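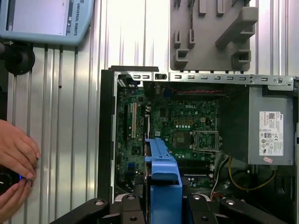 Session 4 covers the inside of a desktop computer: what the main parts are, what order to take them out in, and how to put them back. Everyone should have read the safety sheet from Session 3 before touching a case. We lay the case on its side with the side panel off, and it stays on its side for the whole session. Before removing anything, find the processor socket. On the Dell board the metal bracket is open with the lever up and there is no processor in it, so the pins are exposed. Do not touch them, and do not rest a screwdriver, a cable or your sleeve over that area. A bent pin usually means a dead board.

Parts to know

Motherboard. The large circuit board that everything else connects to. Learn to find the processor socket, the memory slots and the expansion slots without looking at the labels.

Power supply. The metal box with a bundle of colored wires coming out of it. Never open the box itself. It can hold a charge after it has been unplugged. Read the label on the outside and copy the wattage onto your worksheet.

Drive carrier. A plastic bracket that holds a hard drive so it can go in and out without tools. Many makers use a bright color for parts you are meant to handle, and blue is a common choice. Squeeze or slide, depending on the model. If it takes real force, stop and look for a catch.

Expansion slots. Older cards use PCI, which is often a light-colored slot. PCI and PCI Express cards do not fit each other's slots.

Order of work

Shut down, switch off at the wall and pull the power cord. Hold the power button in for 5 seconds. Clip on your wrist strap – the Bondside kits have one in the lid pocket. Take out the drive and its carrier first, then any expansion cards, then memory. Leave the power supply and the motherboard where they are; those are in Session 5.

When you unplug a cable, hold the connector and not the wires. Write down where it came from before you go on to the next one. Screws go in the tray, sorted by size. The Tokine trays have 11 compartments, which is enough for every case we use in this course.

To put the machine back together, work through your notes from the bottom up. Memory goes in with the notch lined up and is pressed down until the clips close. Check that no cable is touching a fan.

Worksheet

Fill in part A during the session and part B at home. Part B asks you to look up the socket type and the maximum memory for your board. Use the maker's manual and not a shopping site. Worksheets go in the box at the Jemden lab, Room 13, before the next session.

Reading: chapter 4 of the Nakpan course book, up to the section on cooling.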